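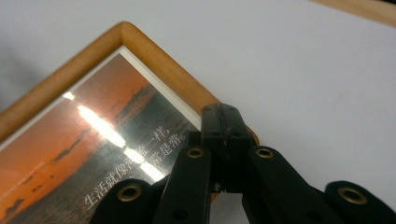 Cornlow is a set of hand-held gripper demonstrations for training manipulation policies on flat household objects. Each episode is recorded by a person moving the gripper through the task, with the camera mounted on the tool. Framed prints are the hardest category in the set. Glass reflects the ceiling lights, and a streak like the one across the sunset print can wash out part of the surface for many consecutive timesteps. The fingers also cover a good share of the object, including some of the Chinese text on that print, so labels that depend on reading text should not be taken from a single timestep.

## Contents

| Split | Episodes |
|---|---|
| train | 1834 |
| held-out | 200 |

Of the training episodes, 1220 were recorded at the Arkham site and the rest at Safavi. The held-out split is Arkham only. Version 1.1, 2022-04-10.

## Episode layout

Each episode is one directory:

- `rgb/` wrist view, JPEG, 20 Hz
- `pose.csv` tool pose in the table coordinate system, meters and quaternion (x, y, z, w)
- `width.csv` finger opening in meters
- `meta.json` operator, site, object ID, task string, outcome

Timestamps in the two CSV files share a clock. Image timestamps are corrected for exposure delay in all episodes recorded after January. Earlier ones carry `"exposure_corrected": false`.

## Collection rules

1. Start with the gripper open and clear of the object.
2. Approach a frame from an outer edge. Do not press on the glass.
3. Vary the object's angle on the table between episodes.
4. Leave the room lights on. Do not move the object to avoid glare.
5. Mark failed grasps `outcome: fail` and keep them.

## Known problems

- Pose tracking drifts on plain white tabletops when the object leaves the view. Affected spans are listed in `drift.txt`.
- Safavi episodes use an older finger calibration. Apply `tools/fix_width.py` before mixing sites.
- Task strings are in English only. Text printed on objects is not transcribed.

## Loading

```
from risine import load_split
eps = load_split("cornlow", "train", drop_drift=True)
```

With `drop_drift=False` the loader returns a mask in `ep.valid`.

## Contacts

Recording and calibration: Ilham Belhaj. Loader and splits: Reda Naciri.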